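The Shelf Above the Desk

Aug 19, 2018

Most advice about small rooms starts with getting rid of things. The shelf that goes over a desk is where that advice usually fails. It is at eye level, it is in arm's reach, and whatever comes into the room tends to land there and stay.

The apartment on Mestaveck Street has 91 square feet of bedroom, and a good part of one wall goes to a white shelving unit with a desk built into the bottom. The maker is Leltiler, a small firm that sells the unit flat in 13 boards. It went up in one evening in August. Filling it took less time than that.

Books were supposed to have the middle shelf to themselves. They got the left end of it. The rest went to a pink bear with a purple flower on its head, a green toy car, and a bottle of water. Two cookie cushions, chocolate chip, took the top.

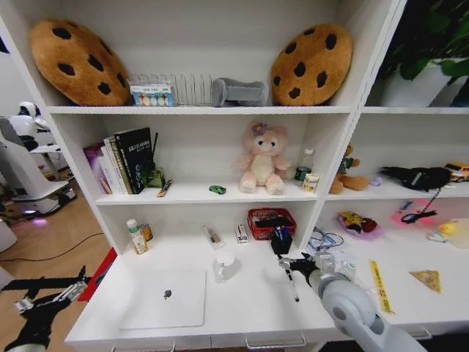 A shelf like this works better than it should, and the reason is mostly spacing. Soft things need air around them. Push three plush toys together and they read as a pile, but leave a hand's width on each side and each one gets looked at. The same goes for a plant, which does best in a section of its own where the leaves have room.

Large items belong high up and at the ends. A round cushion leaning against a side wall stays put and leaves the center open for something taller. A wire dish rack is an odd choice for that spot, but it is a useful one. The loops will hold envelopes, thin notebooks or a folded charger cord, and it costs less than a desk organizer from Starska or any of the other office brands.

Books can stand without bookends if the row starts at a wall and a heavy hardcover goes last. Paperbacks at the open end will slide sooner or later.
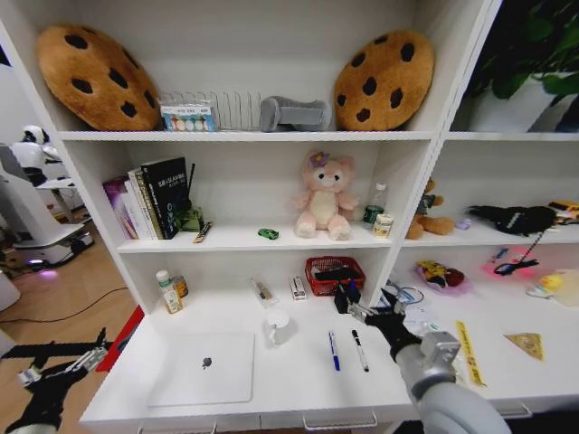

The desk surface is harder. It has to be a place to work, and it is also where bottles, small boxes and mugs collect. A basket helps, preferably one basket and preferably at the back. Two baskets turn into storage for things that should have been thrown out.

Leltiler sells the unit in white and in gray. White shows dust sooner, but it makes a crowded shelf look lighter, and in a room this size that matters more. The boards wipe down with a damp cloth. Manole makes a narrower version with 4 compartments that fits beside a window, though the desk is too shallow for a laptop and a notebook together.

Dusting is the real cost of keeping things out in the open. Plan on taking everything off the shelf twice a month — plush toys can be shaken out a window — and put the books back first.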